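Cloths and Small Pouches: Frequently Asked Questions

Questions on this page concern the soft cloths and small pouches stored on the upper level at Dornona, and the wooden table by the railing where they are folded. Washing is covered under Cloths. Requests for replacements go to Necati Sezer.

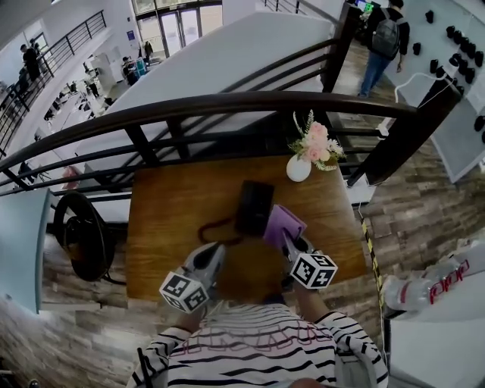
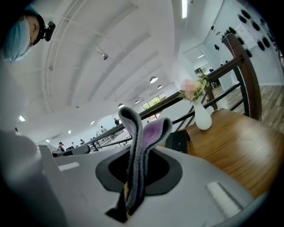
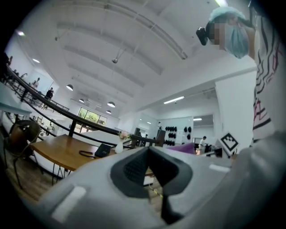

Cloths

What size are the standard cloths?

The standard cloth is square, 178 mm on each side, with a stitched border. Cloths that have shrunk more than 6 mm on any side no longer match the fold used for the storage tray and are moved to general cleaning.

Which fold should be used?

Fold in half, then in half again in the same direction, so that the result is a long strip. Fold the strip once across the middle. The stitched border should lie on the outside, where fraying is easy to find. Do not roll the cloth. Rolled cloths open in the tray and catch on zippers.

Does color matter?

Color has no bearing on use. Purple and gray cloths are the same weave and go in the same wash. Cloths with a dark border should be washed separately the first time.

How are they washed?

Warm water, mild detergent, no fabric softener. Softener leaves a film that shows up as streaks on leather and coated surfaces. Load the machine with no more than 400 g of dry cloth at a time. Line dry or tumble on low.

Can a cloth be used on both the table and the pouches?

No. A cloth that has been used on the tabletop may carry grit, and grit scratches leather. Keep one cloth for each and put both in the wash bin at the end of the session.

Pouches

What are the pouches made of?

Most are leather. A few are a coated fabric with a similar look. The material is printed on the label inside the flap. If the label is missing, follow the instructions for leather, as they are safe for both.

How is a leather pouch wiped down?

1. Empty the pouch and close it.
2. Lay it flat on the table.
3. Wipe the outer face with a dry cloth, working in one direction.
4. Fold the cloth over each edge in turn and draw it along the full length.
5. Turn the pouch over and repeat.
6. Open the pouch and leave it open until the lining is dry, if a damp cloth was used at any stage.

May alcohol be used?

Not on leather. It removes the finish and leaves a pale patch that cannot be wiped away. On coated fabric, 70 percent isopropyl alcohol may be applied to the cloth and tested on the inside of the flap first.

What about conditioner?

Twice a year for leather pouches in regular use. Apply a thin coat of neutral conditioner with a clean cloth and buff after ten minutes. Too much conditioner softens the fold lines, and the flap stops lying flat.

A pouch has a cord attached. Should the cord be removed?

Leave knotted cords in place. Cords on a clip can be taken off and washed by hand in cool water. Dark red cord bleeds color in the first few washes and must be kept away from pale cloths. When a pouch is put away, lay its cord in a flat loop beside it. Winding it tightly around the pouch leaves a mark in the leather within a few days.

Table

Is any covering needed on the tabletop?

Dry folding and wiping can be done on bare wood. Put down a waterproof mat before opening conditioner or alcohol. Both mark the finish.

Can the vase be moved?

Yes. The flowers are artificial and the vase holds no water. Return it to the table afterward. Dust the petals with a soft brush. Spraying them causes the pink to fade.

Are items allowed on the handrail?

No. Cloths hung over the rail fall to the level below, and damp cloths dull the finish on the rail. Use the drying rack.

How should the table be left?

Wiped dry, with cloths and pouches back in the tray. Chairs are stored against the wall and should stay clear of the stairs.

Storage and Replacement

Where does the tray go?

On the second shelf of the Drirnton cabinet, lid on. Pouches lie in a single layer at the bottom and folded cloths stand on edge above them. Stacked pouches stick together in warm weather, particularly after conditioning. A sheet of plain paper between them prevents this if space is short.

When is a cloth taken out of use?

When the border has come loose along more than one side, or when a stain remains after two washes. Cut a corner off so that it is not returned to the tray by mistake.

Can pouches be repaired?

Loose stitching and worn snaps can be repaired. Cracked leather at the fold cannot. Put the pouch in the repair box with a note stating the fault. Pascal Tanguy collects the box on Wednesday, and a stitching repair normally comes back the week after.

Can other brands of cloth be added?

Sollow cloths are the current supply. Others are acceptable if they are the same size and free of raised printing. Paper-based wipes are not a substitute and should not be placed in the tray.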